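Subject: Re: [finishes] recoating over old oil – how long to wait?

On Friday Iason Triantafyllou wrote:

> Hi all. Kitchen worktop, beech, 9 years of Skilidine on it and nothing else. Client now wants a hard finish, something she can forget about. I was going to wipe it down with mineral spirits, sand at 80 and go straight on with Plastent. The can says "previously oiled surfaces – allow to cure fully." Fully meaning what? A week? Has anyone done this and had it stay put?
>
> Also is it worth going through the grits again or can I stop early.
>
> Iason

Iason – quick one, I'm out the door in ten minutes.

Don't trust the can. Nine years of oil isn't sitting on top, it's down in the pores, and the last coat is the one that bites you. Ask her when she last did it. If the answer is "April, before my sister came" then it's not cured, doesn't matter how dry it feels to the hand.
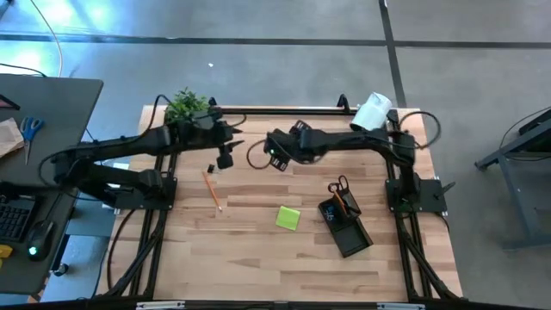

What I do: spirits, wipe, leave overnight, spirits again. If the rag comes up yellow the second time, keep going. Then sand. 80 is fine to start but please don't finish there, you'll see every scratch once the film goes on, specially near a window. Take it up to 150 and stop. Higher than that and the Plastent has nothing to grab.

Test patch on the underside. Leave it a full week, then a strip of tape pulled off fast. Lifts, you wait another month. I know clients hate that.

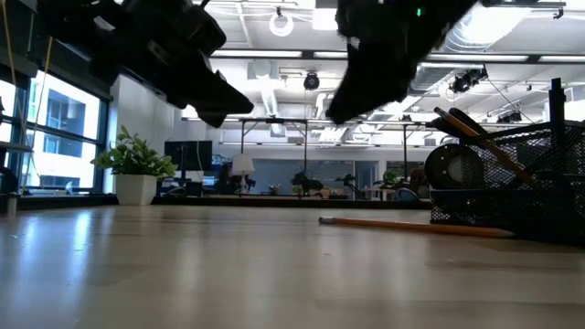
Thin the first coat. Everybody skips this one. I skipped it too on the Sotiropoulos job and had to strip the whole island, still annoyed about it. Brush or roller, don't care, but thin.

The Drunach newsletter had a long piece on film over oil a while back. Pasting the top of it below, can send the rest offlist if you want it.

---

**Film over oil: what goes wrong and when**
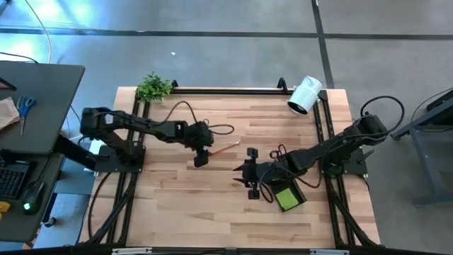

*2,796 words*

Most failures show up in the first winter. The heating comes on, the board shrinks, and a film that was never properly bonded lets go at the glue lines first. You will see a white edge, then a flake. Patching rarely blends in. Strip back to the nearest joint and start over from there.

---

He goes on to floors after that, which is a diffrent problem. More grit, more chairs, and you can't get at the underside for a test. 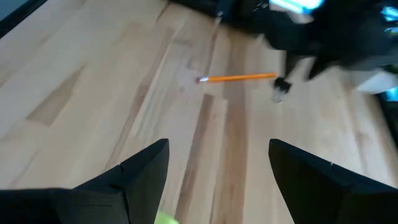

If she's not set on the hard finish I'd talk her out of it. Oil you can fix on a Sunday with a rag. Film you fix with a sander and a week of takeout.

Re grits, see above, 150 and done. Vacuum beetween each one, don't just blow it off.

Let us know what the tape does.

R.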